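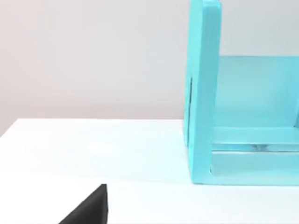 Page last changed: December, 4:10 p.m.

I love a painted shelf, and I think more of us should be painting ours in loud colors. Walk through any rental in Garnordale and you'll find walls the color of oatmeal, and against them more oatmeal. Then somebody puts up one turquoise shelf and the whole room wakes up! A pale wall is the best friend a strong color ever had, so if your landlord won't let you touch the walls, good, leave them alone and go after the furniture.

My own conversion came from a bookcase I hauled home from the Skomarwood swap in 2000. It was brown in the saddest way. I gave it 2 coats of a green so bright my neighbor could see it from the street (she approved, eventually), and it has moved with me through every apartment since. People who can't remember my kitchen remember that bookcase.

The usual complaint is that you'll get tired of it. Maybe! But paint is cheap, and a small shelf takes one evening. Ko, the little paint shop behind the bus station, keeps a wall of 108 chips, and I'd guess most customers go straight to the bottom row, where the creams live. Start at the top. Take home the chip that makes you a bit nervous and tape it up for a week.

And please, sand first. I skipped that on a stool once and the seat peeled like a sunburn. I've redone it in orange, and I'm thinking about the legs next.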